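Home
Work with us
Current positions
Casual Activity Room Assistant (2 positions)

Casual Activity Room Assistant – Coltico Family Centre, Gunton

Posted January 2026
Reference: 2539
Type: Casual, school terms
Reports to: Devendra Pathak, Programs Coordinator

Coltico Family Centre runs drop-in playgroups, a homework club and short courses for parents and carers in Gunton. We are looking for two people to help with setting up, running and packing down sessions in the activity room.

The work is practical. You will be on your feet most of the time and you will be talking to families for a good part of it. It suits someone who wants regular short shifts during term and does not need hours over the school holidays, when the centre closes.

What you will do

Set up tables, mats and activities before families arrive, using the session plan for the day.
Greet families at the door and sign them in.
Help the session leader with craft, block play and story time.
Put out morning tea and clean up afterwards.
Wipe down toys and equipment, and set aside anything broken.
Record attendance and pass on any incidents or near misses before you leave.

You will not be left in charge of a session. A qualified educator is always in the room, and parents or carers stay on site for all playgroups.

Hours and pay

Shifts are six hours, including a paid break. Most assistants work two shifts a week. We send the roster out before each term and try to stick to it, but sessions do get cancelled when enrolments are low, so please don't rely on this job as your only income.

Casual rates include loading. The pay scale is in the information pack. Your training shifts are paid at the same rate as any other shift.

What we need from you

A current working with children check, or willingness to get one before you start.
First aid, or willingness to complete it in your first term (we pay for the course).
Able to lift and carry folding tables with another person.
Clear spoken English. A second community language would be useful – Hindi, Nepali and Vietnamese are the ones we are asked for most.

No formal qualification is needed. Students in education, nursing or community services are welcome to apply, and so are people coming back to work after time away. If you have looked after children in your own family, tell us about it. It counts as experience.

Getting here

The centre is on the upper floor of the Saxena Building, next to the library. There is a lift and an accessible toilet. The route 7 bus stops outside. Staff parking is limited, and is kept for people carrying equipment.

How to apply

Send a resume and a short letter to the programs office, quoting the reference number. One page is enough for the letter. Tell us which days you can work and when you could start. You can also leave a paper application at the front desk in an envelope marked for Devendra Pathak.

We will read applications as they come in and close the ad once both positions are filled. Interviews are held at the centre and include a short visit to a session. Please let us know if you need any adjustments for the interview.

On the tabletop
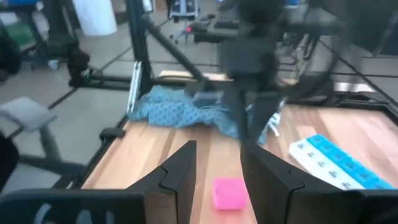
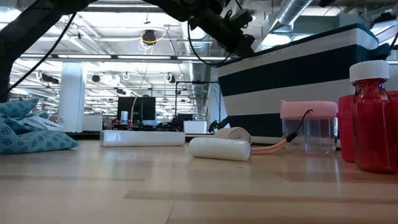 Trirkedeo wrote under this listing that the ad should have mentioned the noise, having done the same job until November. Wet days were the loudest, with every family indoors and the homework club arriving before playgroup had packed up, and the first few shifts were tiring. The roster did come out on time, though, and swapping a shift was never a problem as long as you asked early.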